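Planning a robot bench for the garage shop - what to buy first

Everybody prices the arm and stops there. Don't. Arm is maybe half of it. Write down grippers, cables, stand, tape, paper, a spare power supply, THEN look at arms.

Mark out reach with painter's tape before you order a table. Costs next to nothing, saves you a bench that's too short. Press the corners down hard, they lift.
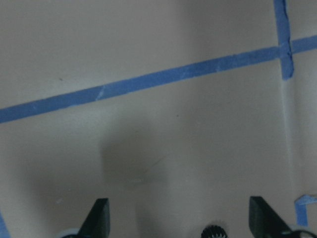
Leave a line in the budget for fingertips. They wear. I put aside 80 a year and went over by July.

Tape grid: buy more rolls than you think. Redo crooked lines when they start to bug you, not before. Big cells are fine for starting out.
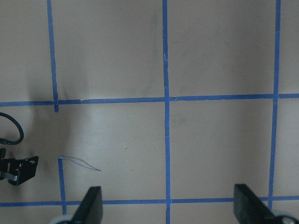 Cable straps - get the 20 pack. Go longer then you need, you can always trim. Same for the cables.

Used vs new: my Plister quote was 2,478 for a used arm, no gripper, no shipping. The Tiltora one looked cheaper til I added both. Ask what's in the box, get it in writting.

Two arms? Plan the overlap on paper first. And cover the bench, kraft paper is cheap.
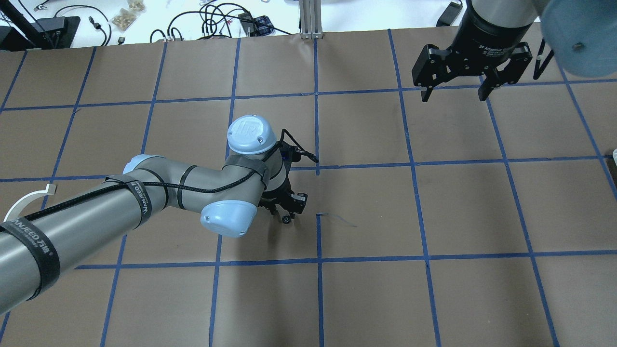
Ashwin Kaimal wrote in to say he'd hold off on the second arm for a year and put the money into a better gripper, his Chacko one was 75 to repair and worth it.

Fair. Depends on the jobs. Next up, power strips.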